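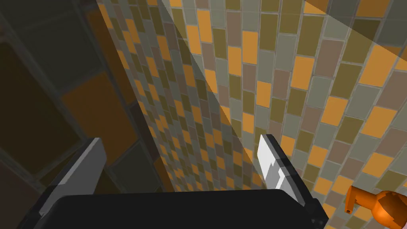 시뮬레이션 셀의 그리퍼 패드는 언제 다시 맞춥니까?
개폐 동작 500회마다 영점을 확인하고, 양쪽 패드의 닫힘 위치가 어긋나 있으면 그 자리에서 다시 맞춥니다. 횟수는 셀 로그의 누적값을 기준으로 합니다.

Latomport 양팔 셀의 6월 정비 내역을 정리한다. 이번 작업 범위는 손목 카메라 정렬, 그리퍼 영점, 충돌 형상 갱신이다. 실행 환경은 타일 벽과 석재 상판이 있는 주방 모델을 그대로 썼다.

오른팔 그리퍼는 빈 상태에서 완전 열림과 완전 닫힘을 반복해 양 끝값을 기록했다. 438번째 동작에서 닫힘 값이 허용 범위를 벗어났고, 원인은 손가락 관절의 감쇠 계수가 이전 설정 파일에서 덮어써진 것이었다. Juvance 설정 묶음에서 해당 항목을 잠그고 재시험했다. 재시험에서는 같은 오류가 나오지 않았다.

왼팔은 작은 물체를 문 상태로 유지력을 점검한다. 상판 접근 자세에서는 손목이 상판 앞 모서리와 가까워지므로 충돌 형상을 단순 상자에서 볼록 메시로 바꾸었다. 셀 전체의 충돌 요소는 2,035개가 되었고, 계산 시간 증가는 허용치 안에 있다.

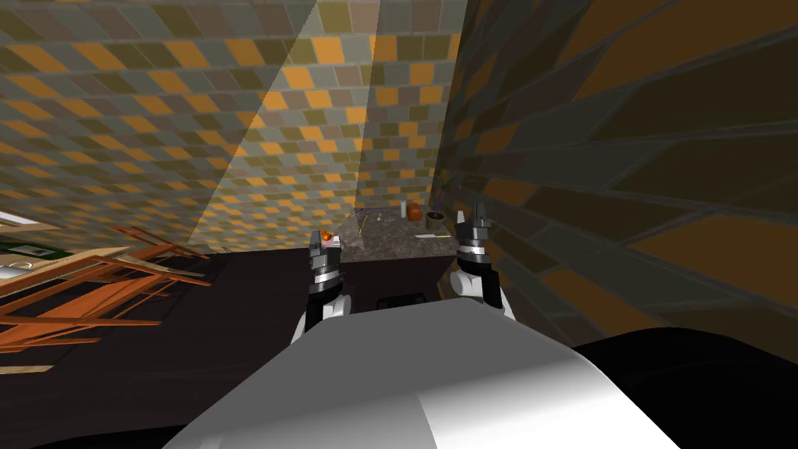 양팔 셀의 상판 접근 자세. 오른쪽 그리퍼는 열린 상태.

몸체 카메라와 손목 카메라의 외부 파라미터는 Skotimum 보정 도구로 다시 구했다. 손목 쪽은 손가락이 화면 아래에 걸리는 자세를 기준으로 삼고, 벽 타일의 줄눈은 보정 특징점으로 쓰지 않는다. 반복 무늬에서 대응점이 한 칸씩 밀리는 사례가 274번 작업표에 올라와 있다.

남은 항목은 왼팔 손목의 케이블 모델 적용이다. Barbosa 형상 파일의 단위가 밀리미터로 저장되어 있으니 불러올 때 배율을 확인할 것. 변경된 설정은 금요일 빌드부터 적용되며, 이전 빌드에서 기록한 영점 값은 옮겨 쓰지 않는다. 개별 실험용 사본을 쓰는 경우 설정 묶음을 새로 받은 뒤 영점 절차를 처음부터 실행한다.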